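Desk Things, Mostly Small

September 2018

Hi and welcome to the gallery! I've been meaning to put these up since April, when I finally got a proper white desk, and then I kept moving things around and deciding it wasn't ready. It still isn't ready. But Keerthana Mathew asked me three times where the duck page was, so you're getting the duck page.

A little background if you're new. I paint the walls pale, I keep the desktop pale, and then I let a few loud things live on it. I like a desk with some color on it and I like it even better when the color is a bit silly. My old desk in the Prerunton apartment was dark brown and only 40 inches wide, and everything I put on it just sort of sank. You'd lose a pen for a week. The new one came secondhand from Teodoro Cisneros, who was moving to Sevness and couldn't get it down his stairs in one piece (we took the legs off, it took the whole evening, and I fed him noodles afterward).

The light is what sold me on this corner. Everything gets a shadow, even the small stuff, and I've spent way too long nudging things an inch to the left to see what happens. Saranya Acharya says I've turned into a cat.

So, the yellow duck and its neighbors:

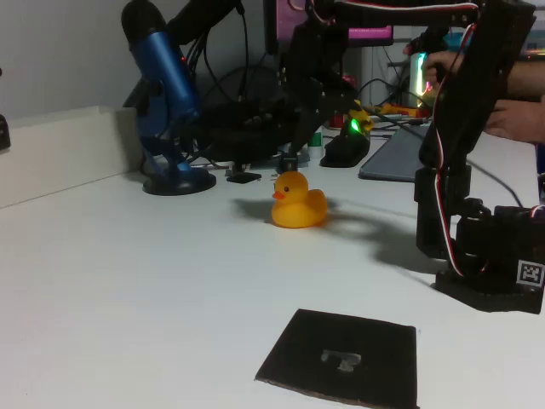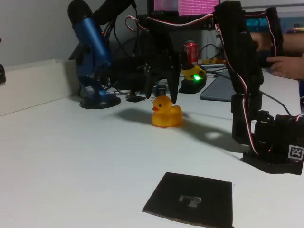

The duck, facing left both times, with the blue microphone over on the left side of the desk.

I do love that yellow on white. I tried a green frog in the same spot for a while, a present from my cousin, and it just looked grumpy. The duck looks pleased to be at work. It cost me 7 dollars with two other bath toys that I gave away, and I'd happily have paid the 7 for the duck alone.

The microphone blue was a lucky accident, by the way. I wanted gray! Gray was sold out, I was impatient, and now I can't imagine the desk without it. If you're picking one big thing for a white desk, go for a color you're slightly nervous about. You can always hide it in a closet for recordings if you get cold feet, and you won't.

Someone always asks about the flat square pad near the front, the one with the T on it. I like having one dark square down low, it keeps all that white from floating off. Same goes for the low white ledge along the back left, which is the best part of the whole setup for me. Things that would normally creep across the desk can go up there instead. I allow myself one small thing on it at a time and I break that rule constantly.

Cleaning, for those who wrote in: a damp cloth and a tiny drop of dish soap, then a dry cloth right after. White shows every coffee ring. Gopinath Kandasamy swears by baking soda paste for the stubborn ones and he's right, but go gently, I dulled a patch on the first try and had to park a notebook over it.

Next up will be the shelf by the door, which has 18 mugs on it and needs a serious talking-to before it meets the public. If you've got a desk duck of your own, send it over and I'll start a visitors' page!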